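Waqas Ghumman @waqasmakesdo
Right, thread time. I've been promising myself I'd sort out the odds and ends for months, and a mate finally shamed me into it. 1/

You know the stuff. It isn't rubbish and it doesn't have a home either. It lives on the bench, then on the windowsill, then in a bag behind the door, and every time you need the bench it all moves one spot to the left. 2/

The rule we settled on: everything without a home goes in the metal bin. Big grey thing, flat bottom, sloping sides, plenty of room to see what you've got. If it's still in there at the end of the week it gets a proper spot or it gets given away. 3/

Nelly Carhuamaca reckons a week is too generous and it should be two days. Nelly also has a drawer full of takeaway sauce packets, so I'm not taking advice on that front. 4/

First go at it was 17/03/2018 and I was pretty pleased with how little ended up in there. I honestly thought we'd fill it to the brim. 5/

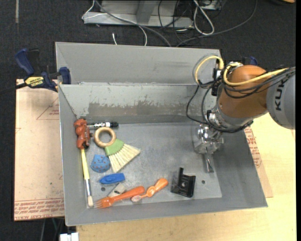 Marker, little brush, and the rest of the homeless bits, mostly over on the left.

So, the marker. I own a lot of whiteboard markers. We did a ring-around of the pens last winter and there were 37 of them, and I'd say half were dried out and had been put back in the jar by someone (me) who couldn't face the bin. 6/

New policy: if it squeaks and leaves a grey ghost on the board, it's gone. Store them lying down too, caps on tight. Mine used to stand tip-up in a mug and they were hopeless by July. 7/

Now the brush. I love this brush! Light brown wooden ring for a handle, a green band, pale bristles going off in tufts. It's the right size for getting crumbs out of corners and the ring means you can hang it on a hook. 8/

Which is exactly what I've now done — one hook, by the sink, at elbow height. Took me 4 minutes including finding the drill bit. I'd been meaning to do it for the best part of a year. 9/

A few people have asked how I look after brushes like that. Shake it out, quick swish in warm soapy water, don't soak it, hang it bristles down. If you leave it sitting on its bristles they go sideways and never really forgive you. 10/

The small blue one with the reddish-brown dots is going on the shelf where I can see it. I like the colour and that's enough of a reason. The lumpy reddish-orange one in the corner is still under negotiation. 11/

Édgar Ñahui has put in a claim for it. Jhair Puma has put in a rival claim. I've told them both to have a chat and get back to me, and neither of them has, so it stays put for now. 12/

On the bin itself, because somebody will ask: yes it's scuffed, and the back wall's got a band where the surface has been scraped away. I had a go at the floor with a damp cloth and a bit of bicarb and it's the same dull grey it always was. I've stopped worrying about it. 13/

The scuffs are kind of the point, I reckon. With a nice basket you start being precious about what goes in. With this you can just chuck in a marker and walk off. 14/

Oh, and the holes in the floor of it. Watch out for those if you've got screws or small beads or whatever. Put that sort of thing in a jar first. Ask me how I know. (It was a grub screw. I was on my hands and knees for ages.) 15/

Arnulfo Henao asked whether you need a metal one. Nah. A drawer would do it, or a baking tray, or the lid off a storage tub. Go for something wide and shallow. The deep ones turn into a second junk bag and then you're back where you started. 16/

Other thing that's helped is keeping it somewhere slightly annoying. Ours is right where you walk past it all day, so you get sick of looking at the same marker and eventually you pick it up and put it away. 17/

Next up is the cable drawer. I had a peek last night and closed it again. There's a charger in there for a phone I had when I lived in Prellham, and I moved out of that flat ages ago. 18/

If you've got a system for cables that doesn't involve buying 63 little velcro straps, please send it my way. I've tried toilet rolls. I've tried bread tags. The bread tags were all right until I ran out of bread. 19/

Will report back once the orange one's been settled. Édgar, Jhair, check your messages. 20/20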